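Starnier two-arm folding kit – is the finger upgrade worth paying for?

Posted by Shirin Ghasemi
Tuesday, August 6, 2019

We have the Starnier kit with two arms on a trial at our shop in Irnville. It does towels fine. Striped knit tops are harder, and I'm trying to decide on the add-on fingers before the trial runs out.

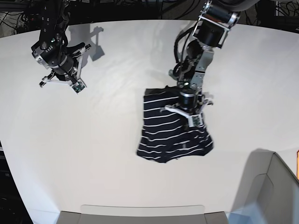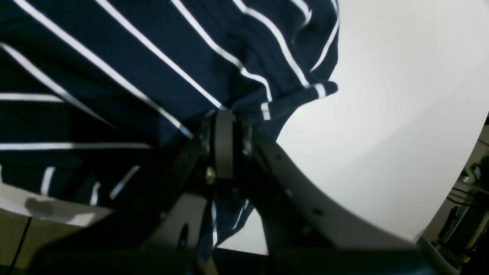
The add-on is sold by Shokri and costs 11 percent of the kit price, fitting included. Their sales page says it helps with thin knits but gives no test results. My worry is bunching. In the second picture the cloth is gathered up around the gripper, and I don't know if different fingers would change that or if it's a settings problem. Has anyone run both?

Arash Shahbazi
I've used both, at a rental linen place in Clerkstead. The add-on fingers are softer at the tip and they slip less on thin knits. They did nothing for bunching. That came down to how far the arm presses before it closes, and the default is too deep for a single layer. Lower it in small steps and run the same shirt each time. We went through some 100 shirts before we settled on a value. Also try it with the second arm holding the far side of the garment – in your first picture one arm is on the garment and the other is up off the table. I'd ask to extend the trial and leave the add-on for later. The tips do wear, so get the price of spares in writing.

mill_lane
we only do towels so can't say about shirts. 2 arms is plenty for us. support was slow in May but ok now

Shirin Ghasemi
Thanks, Arash. I'll start with the press depth. Do you remember if it's set per arm or for both together?

Arash Shahbazi
Per arm. Same menu as the grip force, one page down.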